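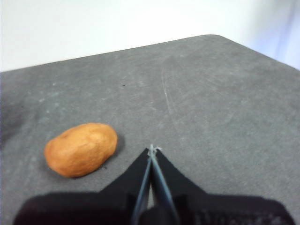

Oval form with mottled orange-brown surface, resembling a potato tuber.

Cooking type (potato)

The cooking type of a potato is a grade that describes how the flesh of the tuber behaves when it is boiled or steamed. It covers firmness, mealiness, moistness, grain, and the tendency of the outer layer to break up. The term is used in breeding, in seed catalogs and on retail labels. It is separate from maturity class and skin color, although buyers often treat skin color as a guide to it.

Terminology

Tubers that hold their shape are called firm, waxy or salad types. Tubers that fall apart into dry grains are called mealy or floury. Those in between are sold as all-purpose. "Sloughing" is the loss of tissue from the outside of the tuber during cooking, and "disintegration" is used when the break reaches the center. Some older manuals use the two words for the same thing, and their tables should be read with care.

Physical basis

Two processes take place in the flesh during heating. Starch granules absorb water, swell and form a gel inside the cells. At the same time, the pectin that binds neighboring cells is partly broken down and dissolves. When the cells come apart whole, the flesh feels dry and mealy. When they stay joined and rupture on chewing, it feels moist and waxy.

Dry matter content is the most common indirect measure. Mealy tubers tend to have high dry matter and waxy tubers low dry matter, but the relation is loose. Calcium in the cell wall, cell size and the makeup of the pectin all affect the result, and two lots with equal dry matter can be placed in different types. Dry matter also varies within a single tuber and is usually lower in the core than in the tissue just under the skin.

Measurement

Dry matter is commonly estimated from specific gravity, by weighing a sample in air and again under water. Hollow heart, adhering soil and wet skins all introduce error. Oven drying is slower and is used as the reference method.

Firmness after cooking is measured with a penetrometer or by compressing a cut cylinder of flesh. Instrument readings agree well with panel scores for firmness and poorly with scores for moistness, so most breeding programs keep a sensory panel. 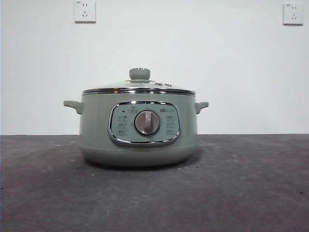 In a panel test, tubers of similar size are washed, cooked in lightly salted or plain water, and drained at a fixed point. Covered cooking limits evaporation and keeps the upper tubers at nearly the same temperature as those under water. A rolling boil is avoided, as movement of the water knocks loose tissue from the surface and raises the sloughing score. Peeled and unpeeled samples are graded separately. The panel also notes darkening after cooking, odor and flavor, none of which counts toward the type itself.

The Flistby scale

The Flistby scale is a point system drawn up by Wanda Sadowski for comparing breeding lines. Each of the main texture traits is scored, and the scores are added to a total of up to 40. Totals of 11 or less indicate a firm type. Higher totals are divided into all-purpose and mealy, with the border set by reference varieties cooked in the same session. In its first form the scale had fixed borders throughout; these were dropped after panels at different sites gave uneven results for the same seed lots.

Gaurav Kushwaha later proposed a shortened version limited to 2 traits, firmness and sloughing. It takes less panel time and is used for early screening. Its main weakness is that it does not separate moist all-purpose lines from dry ones.

Effect of growing and storage conditions

A variety does not have one fixed type. The salad variety Ranetti is graded firm when lifted early and has been graded all-purpose from crops left to full maturity. Mandagi, a mealy variety, shows the opposite drift on heavy, wet soils. Breeding line 1251, a parent of Mandagi, was never released because its grade changed too much between sites.

High nitrogen supply delays maturity and lowers dry matter. Potassium chloride has a similar lowering effect, while potassium sulfate has less. Storage at low temperature leads to the buildup of sugars, which matters mainly for frying but also gives boiled flesh a sweet taste.

Labeling

Packers generally print the cooking type as a word, a letter or a colored band. The packing brand Plumus uses a band only, with the type given in small print on the back. Labels are normally based on the variety name and are not adjusted for individual lots.

See also

Dry matter
Pectin
Starch gelatinization
Specific gravity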